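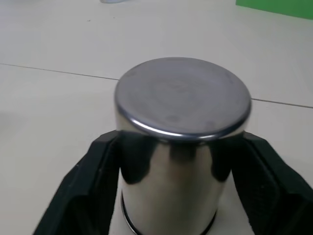

うちの台所道具ギャラリー > コップ・マグ > ステンレス

ステンレスのコップ、底から

台所の道具をひとつずつ載せていくページ、今回はコップです。ふせて置いたところ。コップの写真って横からか斜め上から口のほうを撮るのが普通だと思うんですけど、私はこの底の顔がいちばん好きです。

底の平らなところは鈍い銀色で、うっすら同心円の筋が入っています。この筋がいいんですよね〜。レコードみたい、と言うと大げさかな。ところどころ少し濃いまだらもあります。磨けばもっと均一になるのかもしれないけど、私はこのままで気に入っています。

ふちの細い輪っかだけがぴかっと光っていて、側面はほとんど鏡。同じステンレスなのに、底と横でこんなに表情が違うんです。

■買ったときの話

Galbraithという雑貨屋さんで、6月に買いました。駅の反対側にある細長いお店で、奥の棚にコップばかり積んであるんです。値段は1,183円。隣に510円のもっと薄いのもあって、しばらく両方を持ったり置いたりして悩みました。安いほうは口をつけるところがちょっと鋭い感じがして、結局こっちに。レジで「ふせて重ねないほうがいいですよ、抜けなくなるから」と言われたのに、帰ってすぐ手持ちのものと重ねて抜けなくなりました(外側だけぬるま湯につけて、内側に氷を入れたらすぽんと取れました)。

重さは156グラム。キッチンスケールにのせて量りました。ガラスのコップに慣れていると、持ち上げるときに勢いがつきすぎるくらい軽いです。最初の何日かは麦茶をこぼしそうになっていました。

■使い道

いちばん多いのは朝の水。それから夏の麦茶、たまに牛乳。氷を入れるとからんからんといい音がして、それだけで涼しい気分になれます! ただ冷たいものを入れると外側にすぐ水滴がつくので、コースターは必須です。うちは布のを敷いています。木の机にそのまま置いて輪じみを作ったことがあるので、そこだけは気をつけています。

熱いものは入れません。一度だけ面倒でほうじ茶をそのまま注いで、持てなくてあわてました。あれはもうやらない。

あと、地味に便利なのが計量の代わり。お米を研ぐときの水とか、鉢植えの水やりとか、「このコップで2杯」と覚えておくと体が勝手に動くようになります。花を一輪だけさすのにも使えて、先月は庭のドクダミをさしていました。側面に葉っぱの緑が映って、なかなかきれいでした。その写真も撮っておけばよかったなあ。

■お手入れ

普段は台所用の洗剤とやわらかいスポンジだけです。研磨剤入りのスポンジは側面に使いません。前に別のコップでやってしまって、鏡みたいだったところがすっかり曇ってしまったんです。底のほうはもともと鈍い色なので多少こすっても平気そうに見えるけど、力を入れると手がすべってふちの光っている輪まで行ってしまうので、底もやさしく洗っています。

白っぽい水あかが出てきたら、クエン酸を溶かした水にしばらくつけて、よくすすいでおしまい。拭くのはPloreoのふきんを使っています。毛羽が残らないし、拭いたあとの側面に自分の顔がびよーんと伸びて映るのが楽しくて、つい長めに拭いてしまいます。

しまうときも、ふせて棚に置いています。ほこりが入らなくていいんですが、洗ってすぐだと中に湿気がこもるので、水切りかごでしっかり乾かしてから。急いでいるときは内側もふきんでぐるっと拭いてしまいます。

■いただいたコメントから

掲示板のほうでRuairi Ritchieさんから「底の筋はこすり傷ですか」と聞かれました。私も最初は傷かなと思ったんですが、きれいに丸く並んでいるので、作るときについたものじゃないかなと思っています。くわしい方がいたら教えてください。

「口のふちが巻いてあるのと切りっぱなしの、どちらが飲みやすいですか」というのも来ていました。これは完全に好みだと思います! 私は麦茶なら薄いほう、牛乳なら少し丸みがあるほうが好き。同じ飲みものでも口当たりで味の印象が変わるので、お店で触れるなら指でふちをなぞってみるのがおすすめです。

■次にのせるもの

次はOrnicoの小さい片手鍋の予定です。取っ手のねじがゆるみやすくて、締め直し方も一緒に書こうと思っています。そのあとはJorkikの保存容器。ふたの色が選べるのにずいぶん迷って、結局白ばかりになりました。

コップの仲間では、ほうろうのマグと、旅行用のたためるコップがまだ残っています。たためるほうは引き出しのどこかにあるはずなんですが、見つかりしだい載せますね。

← 前の道具:竹のしゃもじ
→ 次の道具:準備中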